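Walking the Zanari Line

Cheuk-hei Au spent 11 years on one siege. The result, a history of the Bosuston campaign told mostly through supply accounts, comes out in March. We talked on 28 February 2023 at the Grernell reading room, where most of the papers are kept.

Au did not set out to write about a siege. "I was looking for grain prices," Au said. "The quartermaster's books had them, so I read the quartermaster's books. By the second volume I was more interested in the men who were eating the grain."
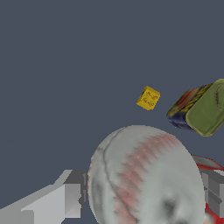 A large baseball between two gray gripper fingers.

The garrison at Bosuston was small, and older accounts say it gave up out of fear. Au disagrees. The ration lists show the defenders had food for 20 days when the outer ditch was lost, and they held for 40.

"They cut the bread twice," Au said. "The second cut is in a different handwriting. I think the first clerk was dead or sick by then, but I can't prove it, and I say so in the book."

Much of the work was done with Fereshteh Mohammadi, who read the letters sent out of the town before the roads closed. There are 44 of them. Most ask for money. 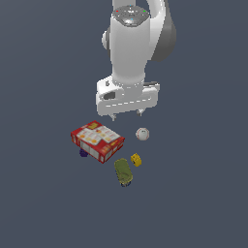 A white robotic arm over a small group of household objects.

I asked about the relief column, which left Zanari late and never reached the walls. The usual story blames its commander, Moradi, for stopping at the river.

"He stopped because the carts stopped," Au said. "You can follow it in the fodder receipts. The horses were on half feed for a week before the crossing. Any officer would have halted there."

Mohammadi is less forgiving. 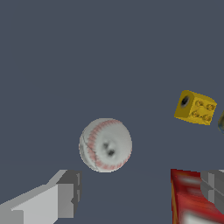

"He could have sent the foot soldiers ahead," she told me by phone. "He had done it the year before. Cheuk-hei and I argued over that chapter all winter, and both views are in it."

Au has walked the route from Zanari three times. The road is paved now and the ford is under a reservoir, but the ridge is still there.
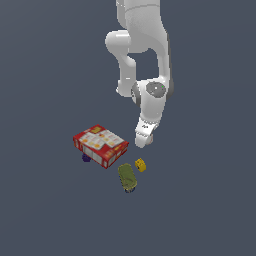 "From the ridge you can see the town," Au said. "I had read that the column never came within sight of it. They camped up there two nights. The people inside must have seen the fires."

The next project is the peace talks, and Au expects it to be shorter. The papers fill two boxes, and one of them is mostly receipts for candles.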